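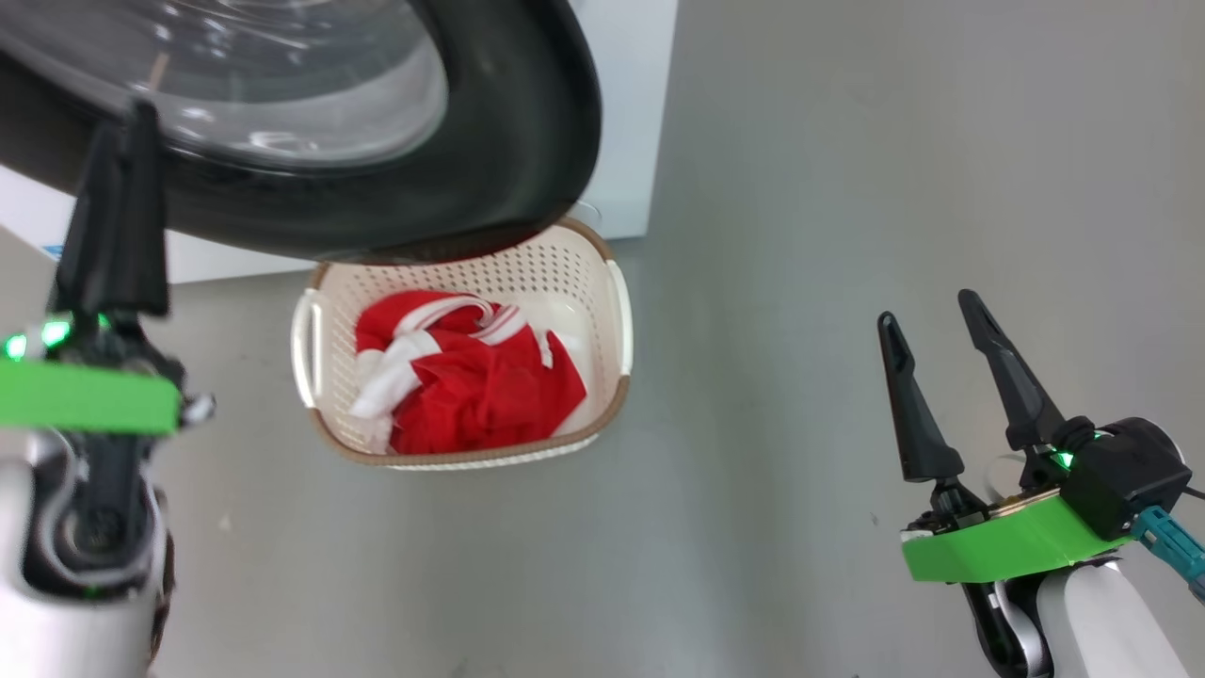 *Page last changed: June*

# Pet hair and the weekly wash

I've shared a house with cats for years, and I've picked up a few laundry habits along the way. We've got 2 of them at the moment, Fliltus (grey, long-haired, sheds like a dandelion) and Stonero, who only sheds on black trousers.

**Before the wash.** Shake everything outside first! I go over blankets with a damp rubber glove, always in the one direction, and the fur rolls up into little sausages you can pick off. Wet fur clumps and sticks, so get as much as you can while it's dry.

**In the wash.** Don't stuff the drum. Cat blankets go in on their own with an extra rinse, and I skip the fabric softener altogether. Go easy on anything with a strong perfume too, or your cat may turn up her nose at her favourite blanket (Fliltus sulked for a week).

**After.** Wipe round the rubber door seal with an old face washer, then clean the filter. I do mine every Friday.

And please check the drum before you shut the door, every single time, even if you only popped out to get the pegs. Cats love a warm dark hole, and Stonero is quick.

Next I'm tackling the scratching post, which needs new rope.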